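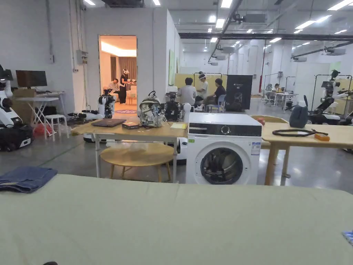

Hardware > Data Collection > Hands-on reviews

Romura handheld gripper kit, a month in

Quick one, I have a session at 4 and the bench still needs clearing. A few people asked whether the Romura kit is worth the money for cloth work, so this is what I have so far. Short version: yes for folding, no for anything heavy, and budget a morning for the mounts.

We recieved ours in November. Bought, not loaned. Before this we were on the Ercombe set, which folded a towel fine and a pair of jeans badly. Jeans are my test for everything now. Thick seams, stiff waistband, a leg that springs back open if the grip lets go a hair early. If a gripper can do denim it can do T-shirts.

What you get

Two handheld grippers in white housings, black jaws. Camera modules, side mounts, a hard case. Charger. A printed quick start that skips calibration completely — the PDF has it, page order is odd but it's all in there. No tripod, no cloth, no table cover. Buy a padded one. Bare tabletop and the fingertips scrape every time you go under a hem, plus the noise gets old.

Also not in the box: spare batteries. Get them on day one.

In the hand

Good. Lighter than the Ercombe, trigger has a longer pull. First hour I kept closing too early, then it clicked. Jaws meet in a tidy V at the tip and will pinch one layer of denim off another, which the old set never managed for me. Left hand gets tired first, no idea why. Could be how I stand.

Handle is a bit fat for small hands. One of our operators wraps a thumb over the top instead of around, works ok but the wrist angle looks wrong on playback and we ended up binning a batch. Worth checking early. Watch your own footage after the first ten minutes, not at the end of the day like I did.

Setup time: bad the first go, fine after that. Two of the mount screws want a different hex key from the rest. Why. Tape the right key inside the lid.
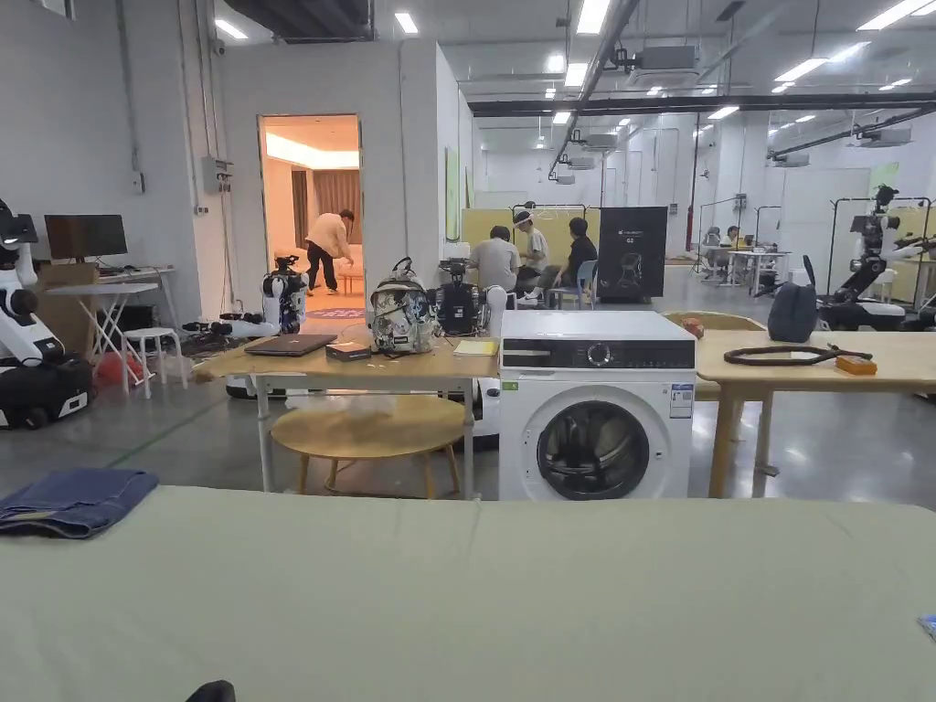
Camera and tracking

Wide lens, very wide. Picks up the whole hall, so if your space is shared like ours everybody walking past is in the recording. Tracking likes that, mind. Lots of fixed stuff to lock on to: ceiling lights, the washer, table legs, partitions. When I tried it facing a plain white wall at the Fladetholm site it drifted inside a minute. Turned the table round, fine again.

Ceiling light bars don't flicker at the default setting. They did on the Ercombe. Small thing, saved me a week of fiddling.

Dark fabric is the weak spot. Navy on a pale cloth, no problem. Black on anything, the folds go to mush and you can't tell top layer from bottom. I bumped exposure and it helped a little. Keep the cover pale, cream or a light green, and don't let anyone swap it halfway through a set.

Software

The app pairs over wifi, loses it maybe once a session, finds it again by itself. Export is slow. I have 913 clips off the kit so far and the export queue choked on the full lot, so do it in chunks. File naming is by timestamp only, no task label, so keep your own notes. I use a notepad and a marker. Not proud.

Châu do a conversion plugin that takes the Romura files straight into the format our training side wants. Separate purchase. Works, ugly, no progress bar.
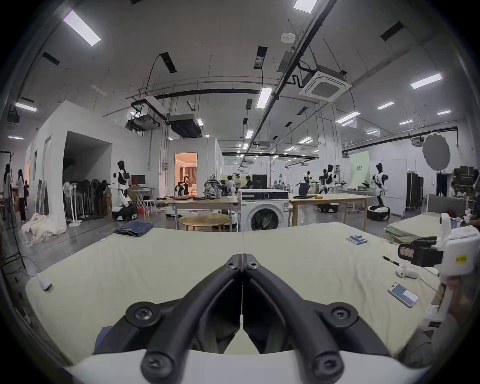
And batteries, while I'm moaning. They go flat without much warning, the indicator sits on full and then teh thing just stops. I keep a row of charged ones on the table next to the phone and swap between garments whether it needs it or not. Never lost a clip since.

Price and who it's for

2000 for the pair before tax. Not cheap, less than I expected. If you are gathering folding, sorting, putting stuff in a washer, drawer work: buy it. If you lift pans or boxes all day, look elsewhere, jaws flex under load and the side joints start to creak.

Support answered me the same afternoon, twice. Shipping foam sheds everywhere.

Would buy again. Would like a better handle — and one hex key.

Comments (4)

benchrat: Same on the battery meter. Ours reads full right up to the end. Firmware update didn't change it.

lowtorque: How is it with socks? Ours slip out of the tips every time, thinking of adding rubber.

seamside: Thin rubber works. Heat shrink was better for us, lasts longer and doesn't leave marks on light cloth.

p_hollow: Thanks for the white wall tip, I was about to send mine back.

Recent in Hardware

Ercombe gripper set: long term notes
Padded table covers compared
Châu conversion plugin, first look
Keeping notes on a recording day
Fladetholm site: lighting and layout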